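Callero House – Linen and Cloths Inspection
Area: folding table, ground floor
Frequency: weekly, Saturday

1. Table covering lightly creased, free of debris – Satisfactory
2. Yellow cloths opened out and checked before folding – see comments

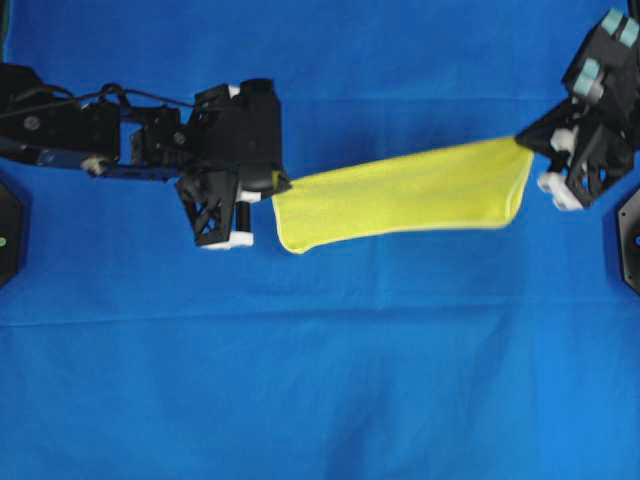
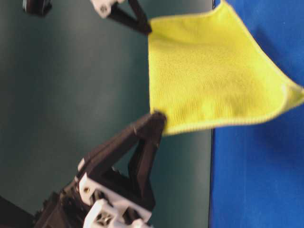 3. Hems checked for loose stitching – Satisfactory
4. Cloths washed at 40 degrees, without softener – Satisfactory
5. Stacks limited to 16 cloths – Action required

Comments: Hamada asks whether item 5 applies to the upper shelf as well, as the stacks there lean when the door is opened. It does. Stacks on both shelves are to be reduced by the next inspection.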